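Wrist camera vs fixed camera for tagged block insertion, results so far
Forum: Manipulation and Learning > Methods

kbangera
Posting where we are with this because two people asked in the calibration thread. The question was whether a policy trained on the wrist camera alone does as well as one trained on wrist plus fixed camera, when every part carries a fiducial and the poses are available for free at training time.

Setup is two arms at one table, printed parts, and a tray with pegs. We collected 2,030 demonstrations by teleoperation. After throwing out the ones with a dropped part or a bad sync we had 1,518 left, and everything below is trained on those. Tag poses are used only as an auxiliary loss. At test time the policy gets pixels and joint angles and nothing else.

Short version: wrist only was worse at finding the part and slightly better at the last bit of the insertion. Adding the fixed view fixed the finding and cost us a little at the end. I did not expect the second half of that.

hondside_u
What resolution is the wrist stream? And how much of the tag is in view once the fingers are close? If the tag leaves the view, the auxiliary loss has nothing to work with at exactly the moment you care about.

kbangera
Wrist stream is low, we compress it hard to keep the latency down. And yes, the tag does leave the view, so we mask the loss on frames where detection fails. Fixed view first, then wrist.
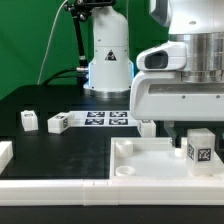
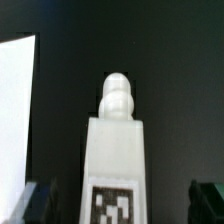 The mask is per frame and per camera. With both cameras on, the fixed one usually still has a detection when the wrist one has lost it, so the loss keeps going from that side. My guess is that this is where the small drop at the end comes from. The network learns to trust the fixed view all the way through, and the fixed view is not good enough for the last few millimeters.

s_alva
I don't buy that explanation yet. You changed two things at once. The two-camera policy has another input and also gets more supervised frames. Run two cameras with the fixed-view loss masked whenever the wrist loss is masked. If the drop goes away, you're right. If it stays, it's the input.

kbangera
Fair. That run is not done. I can queue it tonight.

Usha T
Also check your extrinsics before you spend GPU time on it. We had almost the same curve on the Fistbridge cell last January and it was the fixed camera mount. It had moved a hair and the tag poses from that side were all biased the same way. The policy learned the bias. Grasps were fine, insertions were a little off, every time in the same direction.

Do your failures have a direction?

kbangera
I logged success and failure and not the offset, so I can't answer that from the table. I can get it from the joint logs for the failed trials. Will look.

deepika_u
Disagreeing with the whole premise a little. Tags on the parts make the parts easy to tell apart, and the pixels policy can see them too. You say it gets "nothing else" at test time, but it is looking at a high-contrast square that encodes which block it is and which way it faces. I would want to see the same policy on plain parts before calling this a result about cameras.

s_alva
+1, this matters more than my point.

kbangera
We did try that, in a small way. 7 parts printed again without tags, same shapes. Both policies got worse and the order stayed the same at the finding stage. At insertion the two were too close to call. I left it out of the first post because it's few trials and I wouldn't put weight on it.

deepika_u
I'd put that in the first post. It's the most interesting thing in the thread.

hondside_u
Is 3,000 demos realistic for you? With the plain parts mixed in from the start you could drop the argument about tags altogether. Use tagged parts for the auxiliary loss and plain ones for the rest, same network.

kbangera
Time is the problem. Nandini and I do all the teleoperation ourselves and we can't keep it up for more than a couple of hours at a stretch before the quality drops - you can see it in the sync rejects, most of them are from late in a session. But mixing is a good idea even at the current size. I could swap in plain parts for the next batch and see.

Usha T
Extrinsics first please.

kbangera
Extrinsics first. Then Sivaprasad's masked run, then the plain parts. I'll edit the first post to include the untagged trials and reply here when I have offsets.

kbangera
Update on offsets. Failed insertions with two cameras lean to one side, toward the fixed camera. Wrist-only failures are spread out. So Usha is probably right, at least in part. Recalibrating tomorrow morning and relabeling the poses before anything else gets trained.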